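Print this page | E-mail this page

Presberg Opens Its Sorting Room to Neighbors

PRESBERG, March 2018 – Got a drawer full of things you can't bring yourself to sort? Bring it along! Posum, the household reuse shop on Vogler Street, is opening its back room for drop-in tidying sessions, and we couldn't be happier with how the space has come together.

Everything happens at the big butcher-block table. Spread your things out, pick a tray or a basket, and start making piles. Boxes, cards, small gadgets and odd cables are all welcome. 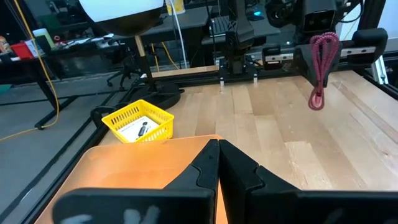
A yellow basket and an orange tray on the wooden table at Posum.

"People come in with one shoebox and stay all afternoon," said Beca Jenkins, who has run the shop since it opened in 2001. "I love it. Somebody always finds the thing they gave up looking for."

Last October's trial session drew 61 neighbors, and 251 items went on to new homes through the Rundis swap shelf.

Sessions are free. Baskets and trays are provided, and you can borrow one to finish the job at home.

Print | E-mail to a friend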